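How to Clean and Seal a Granite Countertop

Posted by Miroslava Sýkora
Updated November 12, 2025

Granite needs a fresh coat of sealer now and then. The job takes one evening, plus a night when you leave the kitchen alone.

What you need

Dish soap
A spray bottle
2 microfiber cloths
Penetrating stone sealer (I use Arow, but any made for granite will do)
Painter's tape
Rubber gloves

Test the stone first

Put a spoonful of water on the counter near the sink and leave it for 5 minutes. If the spot under the water turns dark, the stone is taking in water and needs sealer. If the water stays in a bead, wipe it up and test again in January.

Clean the surface

1. Move everything off the section you are going to seal.
2. Mix a few drops of dish soap with warm water in the spray bottle. Do not use vinegar or lemon cleaners on stone.
3. Spray, wipe, then wipe again with plain water. Soap left behind will streak under the sealer.
4. Let the counter dry overnight.

Apply the sealer

1. Tape off the sink rim and the wall. Open a window.
2. Pour a little sealer on a cloth and spread it in overlapping circles, one arm's length at a time.
3. Wait as long as the label says. Mine says almost 5 minutes is enough on dark stone.
4. Buff off what is left with the dry cloth. Do not let it dry on top.

Check your work

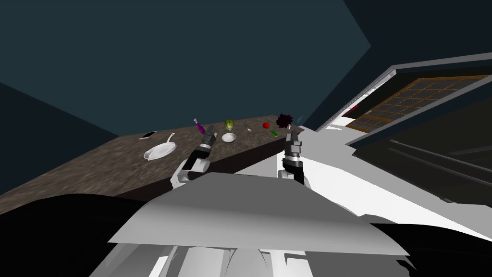 Sealer residue dries to a dull haze and should come off the same night. Get your eyes down close to the level of the counter and look along it toward a light. Mottled stone in browns, tans and greys hides haze very well from above, and the dark band along the front edge is easy to skip when you are buffing. Run a dry cloth down it. If the cloth drags, put a little fresh sealer on the spot and buff it right away.

Keep water off the counter for a day. A can of Arow cost me $39 and I still have more than half of it.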